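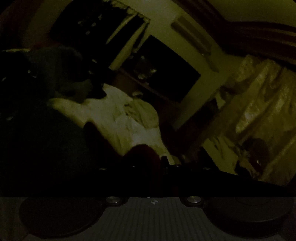 Pinza de mano ante una tela clara arrugada. Al fondo, una pantalla plana y, a la derecha, una cortina.

La jornada de quien enseña a la máquina

Paula Bucur
6 de junio de 2022

En el convenio de Ivport, la empresa que presta servicio de limpieza y ropa a domicilio en Bratu, figura una categoría llamada «auxiliar de hogar». Comprende hacer camas, recoger y doblar ropa, cargar lavadoras, ordenar superficies y ventilar. Desde noviembre comprende también, por una nota interna de media página, «la ejecución de tareas habituales con herramienta instrumentada». La herramienta es una pinza de mano de Pustico, con dos dedos, cámara y registro de apertura. La auxiliar la sujeta, hace con ella lo que antes hacía con los dedos y la grabación se incorpora al conjunto de datos con el que se entrena un brazo.

Sostengo que la nota describe mal el cambio. Presenta la pinza como un utensilio más, equiparable a una aspiradora nueva, cuando el trabajo que se hace con ella tiene otro producto, otra carga física y otro criterio de calidad. Una misma categoría profesional cubre ahora dos oficios, y el segundo carece de definición.

El primer asunto es el producto. Una auxiliar que recoge la ropa de un dormitorio entrega un dormitorio recogido. El cliente puede juzgarlo en la puerta. Si la misma auxiliar trabaja con la pinza, entrega además una secuencia de agarres, desplazamientos y sueltas cuyo destinatario no vive en la casa. Esa secuencia tiene valor económico propio, puede copiarse sin límite y sigue produciendo resultados después de terminado el turno. El salario por hora se fijó para el dormitorio. Nadie ha fijado todavía el precio de la secuencia, y mientras no se haga el precio es cero.

El segundo es la carga física. Con la mano desnuda, una tela se levanta entre el pulgar y el índice y el resto de los dedos corrige sin que intervenga la voluntad. Con dos dedos rígidos desaparece esa corrección y el trabajo pasa a la muñeca, al antebrazo y al hombro. Hay que presentar la pinza al pliegue con el ángulo adecuado, cerrar, comprobar que se ha cogido una sola capa y desplazar despacio. El registro de Katutar, el programa que valida las grabaciones, rechaza cualquier episodio con una pausa superior a cuatro segundos. Es un umbral razonable para quien entrena un modelo. Para quien sostiene la herramienta significa que no se puede bajar el brazo a mitad de una sábana.

El tejido es el peor material posible para este arreglo. Un vaso tiene una forma y el agarre se elige una vez. Una prenda arrugada cambia de forma con cada contacto y obliga a decidir de nuevo. En las cajas y los botes la diferencia de tiempo entre mano y pinza es tolerable; en la ropa amontonada, con una tela estampada encima de otra lisa, la auxiliar debe separar primero lo que la cámara ve como un solo bulto. Las tareas de ropa ocupan la mayor parte de los turnos asignados a grabación, y la tabla de tiempos que se aplica es la antigua.

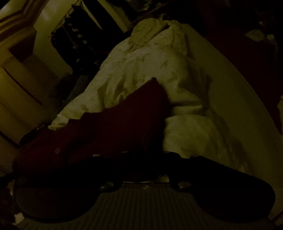

De esto se deriva el tercer asunto, el criterio de calidad. Katutar clasifica cada episodio como válido o no válido y calcula un índice por persona. En el último trimestre el rechazo medio fue del 17 %. Virgil Vlad, responsable de operaciones de Ivport, me explicó que el índice «no tiene efectos disciplinarios y sirve para orientar la formación». No tengo motivos para dudar de su intención. Sí observo que las siete auxiliares del grupo conocen su propio índice, que la renovación de los contratos temporales la firma quien recibe la tabla y que ningún documento separa ambas cosas. Una métrica sin efectos declarados tiene los efectos que le atribuye la persona medida.

El índice, además, premia una forma concreta de trabajar. Un episodio limpio contiene movimientos continuos, sin tanteos ni rectificaciones. Las auxiliares con más años tantean mucho: tiran de una esquina para averiguar qué hay debajo, sueltan, vuelven a coger por otro sitio. En la práctica manual ese tanteo es la pericia misma, y el validador lo registra como error. Dos de las trabajadoras con las que hablé han aprendido a preparar mentalmente el montón antes de pulsar el inicio, para que la grabación salga recta. El modelo aprenderá de ellas un oficio sin dudas que ellas no practican. Me parece un defecto técnico además de laboral, y convendría que Pustico lo examinara por su propio interés: un brazo entrenado solo con trayectorias sin rectificar dispone de pocos ejemplos sobre qué hacer cuando el primer agarre falla.

Se me objetará que el grupo es voluntario y que percibe un complemento. Ambas afirmaciones son ciertas. El complemento se calcula por turno completo, de modo que un turno interrumpido por fallo de batería o de sincronización se paga a tarifa ordinaria. El riesgo técnico de un equipo en pruebas recae así en la parte que no lo ha diseñado ni puede repararlo. La voluntariedad, por su lado, se ejerció una sola vez, al firmar, y la nota no prevé procedimiento para retirarse.

Se me objetará también que estas tareas van a automatizarse de todos modos y que discutir la transición la retrasa. No conozco el plazo y desconfío de quien lo da con exactitud. Si el plazo es largo, las auxiliares pasarán años haciendo este segundo trabajo y necesitan condiciones estables. Si es corto, estarán transfiriendo en pocos meses aquello por lo que se las contrata, y la compensación debería reflejarlo. En los dos supuestos la nota de media página resulta insuficiente.

Lo que propongo cabe en el mismo convenio y no exige detener la grabación. Debe crearse una categoría de demostradora, con tabla salarial propia y compatible a tiempo parcial con la de auxiliar. El tiempo continuado con la pinza en mano debe tener un máximo por turno, establecido tras una evaluación ergonómica hecha con ropa y en viviendas, dado que las pruebas del fabricante se realizaron sobre mesa y a altura fija. El complemento debe pagarse por hora asignada, con independencia de cuántos episodios acepte el validador. El índice individual debe llegar a la trabajadora y a formación, y quedar excluido por escrito de cualquier decisión sobre contratos. Retirarse del grupo debe ser posible con un preaviso de cuatro días y sin pérdida de turnos.

Queda una cuestión que no sé resolver, la de los derechos sobre las grabaciones ya entregadas. La cesión firmada es amplia y probablemente válida. Una participación en los ingresos del modelo sería difícil de calcular, porque la contribución de cada episodio no se puede aislar con los métodos disponibles. Un pago único por volumen es calculable y seguramente bajo. Entre las dos fórmulas prefiero la segunda con cláusula de revisión, a la espera de que la comisión paritaria pida a Pustico los datos de uso, que hasta ahora no ha solicitado.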